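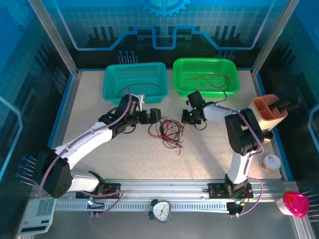
benchrat_oh
Left arm faults out on me during the wire sorting job and I'm out of ideas. Two arms on a shared rail, red wires into one basket, black into the other, running the Talpur controller. It'll go fine for a while and then the left wrist throws an overcurrent, the gripper lets go and the whole arm sags onto the bench. Scared me half to death the first time! I've got the wires in one tangled pile in the middle with the teal and green baskets behind it, and the purple cable runs along the outside of the left arm and over the wrist. Last night I logged 231 picks and got 18 faults, every one on the left. Right arm, zero. Help?

solderface
That cable over the wrist would be my first guess. When the wrist rolls it pulls tight and the motor fights it. Give it more slack and run it again.

benchrat_oh
Tried that in August, gave it a whole extra hand's width. Maybe a bit better? Hard to say.

Nustell_fan
I don't think it's the cable at all. You're pulling on a knot. The gripper grabs one strand, the strand is looped through six others, and the wrist stalls. Drop your current limit and let it give up sooner.

solderface
Then why is the right arm clean? Same pile.

Nustell_fan
Because it comes in from the other side, where there are short ends sticking out. Swap the sides each arm picks from and see if the fault moves.

quietgear
Can we talk about the sagging part? An overcurrent shouldn't kill torque on every joint. On my Truren setup it holds position and just stops. Yours is dropping a whole arm, and if your fingers are under there untangling stuff you're going to get pinched. Keep your hands out until that's fixed, please.

benchrat_oh
ok yeah, fair, I do reach in there a lot. Found the setting, fault action was on "release all." Changed it to hold.

Also swapped the pick sides like Nustell_fan said and ran 32 picks. Got 6 faults, still all on the left arm :(

solderface
So, the cable.

Nustell_fan
Or the wrist motor is going. 32 picks isn't much of a test. Unclip the cable, hold it clear with a long stick, and run it with no wires on the bench.

benchrat_oh
Will do that tonight after 9 and post the log.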